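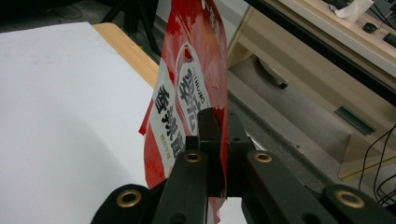 Entry 03/07/2019 – Hand-held gripper, packaged snack items

Present: D. Mollel, F. Mfinanga

Purpose
To extend the Lultwood grasp set with glossy, flexible packaging. The set held 2479 accepted demonstrations at the start of the session. Boxes and cups are well covered; bags are not.

Procedure
1. Camera check before the first take. Both fingertips must be in view when the jaws are closed.
2. Item placed on the white table. Approach from above, close on the lower edge of the bag, lift, hold upright for 2 seconds, set down, open.
3. Start position changed after every take. The operator calls "start" and "end" aloud so that the clips can be cut later.
4. Item name entered in the Bitport sheet as printed on the pack, where it can be read. The red bag is entered under 香辣 (spicy), with "ZHONG" from the tag-shaped panel in the remarks column.

Results
80 takes of the red bag were recorded, all by Ms. Mfinanga. Seven were rejected at first review: five for a missed "end" call and two in which the bag slipped out during the lift. The slipped takes have been kept in a separate folder, as Christodoulou has asked for failed grasps to be retained.

Observations
The film folds when the fingers close, and the folds differ from one take to the next. This is useful variation and should not be corrected by hand between takes. Highlights on the crinkled film may trouble the tracking – Mr. Mollel will compare the red bag with the matte pouches from the Arnness batch before any change is made to the lighting.

A pinch at the lower edge leaves most of the printing readable. A pinch across the middle was tried twice and covered the label; these takes are not counted above.

Open items
– Pivot screws on the gripper to be checked for play before the next session (Mollel).
– Clip boundaries for takes 41 to 80 still to be entered (Mfinanga).
– Second operator needed for the same bag. Target date for the complete bag series remains August.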